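4.2 Collecting demonstrations of table clearing and setting

Most published results on household manipulation come from a single bench with a plain surface and a handful of known objects. We wanted to find out whether a policy trained in that way could do an ordinary chore in a room it had not met before, and, if it could not, how much extra data from real rooms would be needed. The chore we chose was clearing and setting a table. It is dull work that most people can do without thinking, and it has a clear end state that two raters can agree on.

The task has two halves. In the clearing half, every loose item must be taken off the table and put in a tray on a nearby surface. In the setting half, the items go back to marked places. Anything that counts as decoration must stay where it is. This last rule caused more trouble than we expected, and we return to it in Section 5.3.

Demonstrations were recorded with the Plinine hand-held gripper, which has the same finger spacing and wrist camera position as the gripper fitted to our Breder arm. The person giving the demonstration holds the tool, walks to the table and does the job at their own pace. No arm is present during recording. We collected 90 demonstrations in the laboratory and a further 32 in rooms outside it, which we call the Alvarado set after the building where most of them were made. Each operator had one short practice session. Recordings in which an object was dropped were kept, provided that the operator picked it up again and finished the task.

The wrist camera has a very wide lens. This keeps the fingers and a good part of the room in view at once, which helps with tracking the tool, but straight edges bend strongly and the horizon may stand at any angle, depending on how the wrist is turned. We did not correct for either effect. An early version of the pipeline rotated each image so that the floor was always at the bottom, and the trained policy became worse at placing objects, with most of the errors in the last few centimetres of the movement.

4.3 Differences between the laboratory and the rooms

In the laboratory the table is bare and matt grey, and the light comes evenly from overhead. The rooms in the Alvarado set differ from this in ways that matter to the policy. The first is the table covering. A patterned cloth gives the tracker plenty to hold on to, but it also moves. If a finger catches the cloth during a low approach, everything standing on it shifts, and the policy has no notion that the two are connected. Our operators avoided this by lifting their wrists slightly before closing the fingers – a habit that appears in almost none of the laboratory recordings, where there was nothing to catch.

The second difference is clutter that is not part of the task. Chairs, ornaments and people in the background all enter the wide view. Figure 6 gives one such case from the wrist camera, with the held object at a distance from the table and a vase on the cloth.

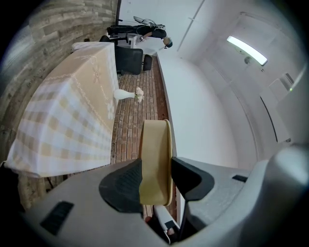
Figure 6. Wrist camera view with a beige cylindrical object held between the fingers. A table with a checked and embroidered cloth and a vase of pale flowers is on the left; the floor is reddish-brown brick tile. No lens correction or rotation has been applied.

Views of this kind are hard for two reasons. The held object hides part of the space directly ahead of the fingers, so the policy must rely on what it saw earlier or on the edges of the image. The target surface also takes up a small and heavily bent part of the view. A person holding the tool can simply look at the table. The policy has only the camera.

4.4 Results with and without room data

We ran the Breder arm on a wheeled base in two rooms that appear in neither set. With laboratory data alone it completed 2 of 31 trials. Most failures came at the placing stage, with the object let go too high or too near the table edge. Picking was much better, and in several trials the arm cleared the table correctly and then failed to set it again.

Adding the Alvarado set improved placing on covered tables, though the arm remained slow and still needed a person within reach of the stop button. Training on the Lallura simulated rooms instead gave no clear gain. We would not call the chore solved on this evidence. Clearing a small table with known objects is within reach of the present system – setting it again is not, and the trials where the cloth moved account for a large share of what remains. The full breakdown by failure type is given in Appendix B.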